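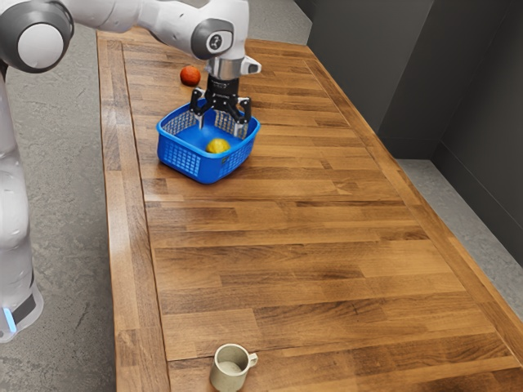 Marama Costigan wrote in to say I'd been far too kind to folding stools last time, and would I please review one that a grown adult can sit on through a whole kids' soccer game. Fair enough, Marama! So I bought the Grovach camp stool (the tall one) and have been dragging it all over Destville ever since.

First, the good stuff. It weighs next to nothing, it opens with one tug, and the seat is wide enough that I didn't feel like I was perched on a fence post. I sat through both halves plus a very long argument over a throw-in and my back was fine. My old Wunum had me standing up by the second water break, and that one cost more.

Now the gripes. The carry bag is a joke, you'd need to fold the stool with a vise to get it back in there, and I gave up after 10 tries and used a bungee cord. The feet also sink in soft ground. At the lake I went over sideways, slowly, with a sandwich in my hand, and I'm still a little sore about it (the sandwich, mostly).

I tried the Katene in the store too. Nicer fabric, and the feet are bigger, but it's $17 more and the seat sits so low I needed a hand getting up. If your knees are younger than mine, go sit on one before you decide.

Would I buy the Grovach again? Yep, and I probably will, my sister has already walked off with this one. Get the green if they have it. The tan shows every bit of mud, and mine looked ancient by August.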